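Speaker notes: Cooking for a full house in Ramadan
Community kitchens session, Wednesday, room opens 6:30 p.m.

Slide 1. Title

Wait for people to sit down. Say who I am and where the handouts are (back table, by the coats). Mention that questions are fine at any point, but recipe questions should wait until the end or we will never get past the rice.

Say up front what the talk covers: how the Musten hall kitchen puts an evening meal on the table at sunset for a month, what we changed after the first year, and what it costs us in time. I am not going to talk about fundraising. There is another session for that.

Slide 2. The numbers

On a weeknight we serve 70 people. On the last Friday it was 212. Let them look at those two figures for a moment. The kitchen is the same size on both nights, with one domestic oven and 4 burners.

Explain the fixed point. Everybody eats at the same minute, and that minute moves a little every day. A restaurant can seat people over three hours. We can't. If the lentil soup is ten minutes late, the whole room is waiting on it with a date and a glass of water.

Slide 3. Working back from sunset

Read the timeline slowly, people like to copy it down.

Sunset minus five hours: lentils and chickpeas checked, onions started.
Minus four: meat in the oven if there is meat.
Minus two and a half: salads cut but not dressed.
Minus one: rice on. Fruit out.
Minus thirty minutes: soup into the big thermal urns, burners free for anything that has to be fried.
Minus ten: dates, water and milk on every table. All cooking stops.

Stress the last line. In our first year we were still frying at sunset, and the cooks broke their fast standing up, or forgot to. Now the stoves go off and the cooks sit down. The main dishes come out after the prayer, which gives us a second window of fifteen minutes or so to plate.

Slide 4. Tasting

Somebody always asks how you season food when the cooks are fasting. Answer: we weigh the salt. Every recipe in the binder has salt in grams per liter or per kilo, and it was worked out in the spring when we could all taste. If a non-fasting helper is in the kitchen, they taste the soup. If there isn't one, we trust the scale and put salt and lemon on the tables.

Slide 5. The counter 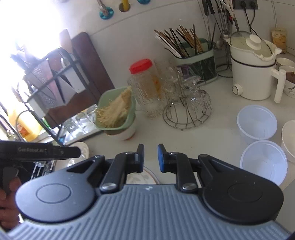

Written by the kitchen coordinator, Musten Hall

The rule for the counter is that whatever lives there goes back against the wall when the shift ends. We used to have things in the middle, and every shift began with someone moving them. Now the working space is the front of the counter and the storage is the back. It sounds minor. It saved more arguments than anything else we did.

Second rule: raw meat has its own end, next to the sink, and the boards for it don't travel. Tape on the counter marks the limit. The tape gets replaced every week.

If there's time, tell the story of the missing ladle. If not, skip.

Slide 6. Buying

We order dry goods once, before the month starts. Rice, lentils, flour, sugar, oil, dates. Fresh goods come twice a week from Jarico, who deliver to the side door before noon. Ask your supplier early whether they can move the drop if your kitchen shift changes. Ours could, but it took two weeks to set up.

Dates: we got through nearly 700 in the first week alone. Order more than you think and store them cool. Leftovers keep, and they go into the cookies for Eid.

Eggs and milk we buy the same day. We tried a bulk milk order once and poured a lot of it away.

Slide 7. The sign-up sheet

We moved from paper to Nakex in the second year. It is a shared calendar with a few extra features and most of our people got used to it. The one setting to change is the reminder. Set it for the evening before, so that a person who can't come has time to swap.

Shifts are: prep, cook, serve, wash. Keep wash as a shift of its own. If you leave it to whoever is still around at ten at night, the same three people will do it for thirty days and you won't see them next year.

Serving is a good first job for teenagers. Put an adult on the soup.

Slide 8. Leftovers

Plan for them. We keep a stack of lidded containers by the exit and people take food home for the meal before dawn. Rice has to be cooled fast, in shallow trays, and into the fridge within the hour. Hot rice in a deep pot overnight is a real risk and I will say so plainly. Anything with yogurt dressing is thrown out at the end of the evening.

Label the containers with the dish and the day. Masking tape and a marker are enough.

Slide 9. What still doesn't work

Parking. Also the dishwasher, which takes too long per load for the big nights, so on Fridays we wash by hand in two lines. Vegetarian portions run out because everyone else takes some too. This year we will plate those first and hold them back.

Slide 10. Questions

Handout has the timeline, the salt table and the order list for the first week. Spare copies are in my bag. The room has to be empty by 8:30 p.m., chairs stacked along the window side.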